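Orchard notes, August

Quick one this month, picking has started early and the kitchen table is buried. Sorry if I owe you an email. I owe everybody an email.

First the big thing. The Montes orchard is open to gleaners again. Same deal as last year: the crews go through, the owners take what they can sell, we get the rest. Gate opens at 7 in the morning and closes at noon, no exceptions, the dogs go out at noon. Park along the ditch road, NOT in the turnaround. The fruit truck needs the turnaround. Last year somebody parked a camper in it and we nearly lost the whole arrangement.

Total so far, 1,847 pounds. That's peaches and early apples together, plus the plums from Curkanby, which came in soft and mostly went straight to jam. Last August we were at 211 pounds by this point, so, wow. Part of that is the weather, part is having the second trailer. Thank you to whoever left 400 flattened boxes on the porch. No note. They're the good kind with the hand holes.

What to bring: gloves, hat, more water than you think. A ladder if you have a three-legged one. No step ladders on the slope please. Low branches are fine for kids, kids are good at low branches. Closed shoes, there are wasps on the drops and they are in a mood.

How to pick, for the new people, everyone else skip down. Cup the peach in your palm and roll it, don't pull. If it doesn't come, it isn't ready, leave it for the next round. Color on the sunny side means nothing, look at the background color near the stem, green has gone to yellow, then you're good. Apples, lift and twist, try to keep the stem on. A torn stem lets rot in and the whole box suffers for it. Nothing off the ground goes in the food boxes. Ground fruit goes in the blue barrels for the pig people.

Sorting is where we're falling down a bit. Three piles: eat now, keep, and jam. A few boxes last week had all of it mixed up and by the time they got to the Plometti pantry the bottom layer was soup. So sort at the tree if you can, or at the tailgate. Two layers deep for peaches, max. Shoulders down, stem side down, whatever you call it. Newspaper in between if you've got it. Somebody asked about plastic bags. No plastic bags, they sweat.

Pantry hours at Plometti are the same as spring, drop off round the back by the green door. They have asked us (nicely) to stop leaving boxes outside overnight becuase of raccoons. If you're running late just keep it in your garage until morning.

Jam day is in the Prutent hall kitchen, big stoves, bring your own apron and a sharp knife. We have sugar. We do not have enough lids, regular mouth, so if you have spares lying around in a drawer, yes please. Wide mouth lids we have until the end of time. Low sugar recipe this year for half of the batches, the pantry says those go first.
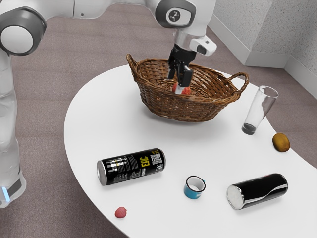
Baskets vs. boxes, since I get asked every season. Boxes for hauling, always, they stack and they have straight sides. For carrying round the tree a basket is nicer, and for the table at home it's the best thing going, the air gets through. A woven wicker one with a bit of red fruit in it, set toward the back of a white table like this, is how I'd want all of it to end up. Lower it in, don't drop it, peaches bruise from a couple inches and you won't see the mark till the next day. Keep it out of the sun. And don't heap it up, one layer, eat from it, fill it again. If you have a basket you're not using, the kids' pickers could use a few small ones with handles that hold.

Other bits. The picking poles are back from repair, sign them out on the clipboard. The clipboard is missing, so sign them out on the back of the shed door for now. Two pairs of pruners still unreturned from winter, orange handles, check your trunks.

Pears look like 3 weeks out, maybe less if it stays hot. Will send a note when they're close. Pears get picked hard and ripened indoors so we'll need shelf space, dry basement or cool porch, reply if you have some you can spare.

Cider press needs a new screen. Anyone handy with stainles mesh, get in touch.

Ok, back out there. Bring water.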